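4.3 Comparing two grippers on soft objects

Soft things are the best test going! A gripper that is lovely with blocks can be hopeless with a pillow, and you'll learn more in one afternoon of cushions than in a week of cubes.

1. Fit the grippers you want to compare, one on each arm. Check that each wrist camera cable has enough slack for a full turn of the wrist.

CAUTION: Keep hands out of the cell whenever the arms are powered.

2. Open the Josanov controller page and set the closing force to 40 on both sides. Leave the speed at its default for now.

3. Put a pillow on the board where both arms can reach it. Add a cushion and a cloth if you have them.

4. Bring both grippers over the pillow, one near each end, and stop before they touch.
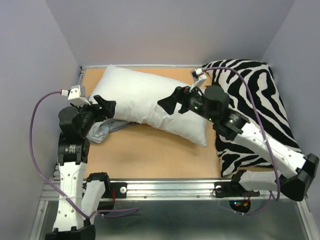
5. Close the left gripper first, then the right, and lift slowly. If the fabric slips, raise the force by 6 and try again from step 4.

NOTE: Thin cloth bunches up between the fingers and can look like a good hold on the wrist camera. Give it a small shake before you score it.

6. Score the lift, swap the grippers over and repeat. The swap is a nuisance but do it, as the two arms never behave quite alike.

7. Save the run under a name you'll recognise in March. Ours was called "test2final" and we still haven't found it.

Reader comments (3)

Edem Appiah
Started at 40 and ended up at 58 for a heavy cushion. Is there an upper limit?

Hilkka Ikonen
@Edem the Pemine fingers start marking fabric well before the controller complains. I stop at 70.

Zuweira Sulemana
Step 6 saved us! We'd blamed the gripper for a fortnight and it was a loose wrist joint on the right arm. Could you add a bit about towels?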